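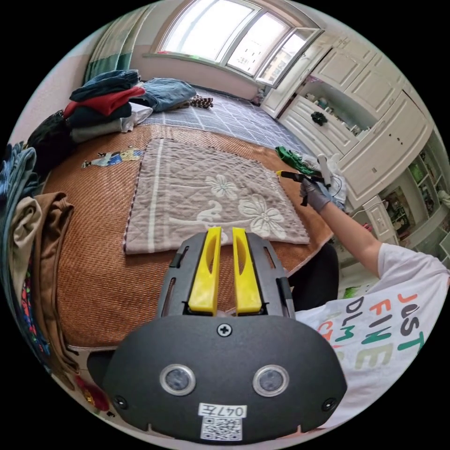

Junior hockey stream keeps dropping to the radio feed in the third period

Posted by rinkrat_dad, 1 May 2022

Hi all, hoping somebody else here follows the Gamport games online. We moved two hours away last August and the stream is the only way I get to see my nephew play. I pay for the season pass through Zernel and for most of the winter it was fine, a little grainy but fine.

For the last 4 home games the picture goes away early in the third period and all I get is the team logo with the radio call over it. The sound never skips. If I back out and go in again I get the picture for maybe a minute, then the logo comes back. I've tried it on the TV app and on my laptop and they both do it. My internet tests at 77 down, so I don't think it's me.

Playoffs are coming up and I'd really hate to miss the end of those. Is it the rink, or Zernel, or something I can change? And does anyone know if the replay has the whole game on it? I haven't wanted to look because I already know the scores, ha.

Nia Humphreys

Oh, I know this one, I had it all through the first round! Your connection is plenty fast. Zernel has a setting called "audio priority" and when it's on, the app will drop the video and keep the sound any time the incoming feed gets shaky. The feed out of the Gamport rink gets shaky late in the game (my guess is the whole building is on its phones by then, but that's only a guess).

Go to your account page in a regular browser, because the switch isn't in the TV app at all, which drove me nuts. Look under Playback, turn off audio priority, then set quality to Medium and leave it there. Auto kept jumping back up to High on me and then choking. After you save it, sign out on the TV and sign back in or it'll keep using the old setting. I've had 5 games since then with the picture all the way through. A couple of them froze for a few seconds and then caught up on their own, and I can live with that.

On the replay, yes, mine have had the full game, overtime included. They usually show up the next morning. The intermission interviews get chopped out, so if you want to hear the coach you have to catch it live.

Huenchumán

same thing here, i gave up and switched to Guvero. they carry the away games too but the announcer is terrible and they're a good 2 minutes behind, so stay off your phone or your family will text you the goals

puckdrop_pam

Try restarting your router.

rinkrat_dad

Nia, found the switch and it was on! I never touched it that I remember. Turned it off and set it to Medium, will report back after the next home game. Pam, did that already but thanks.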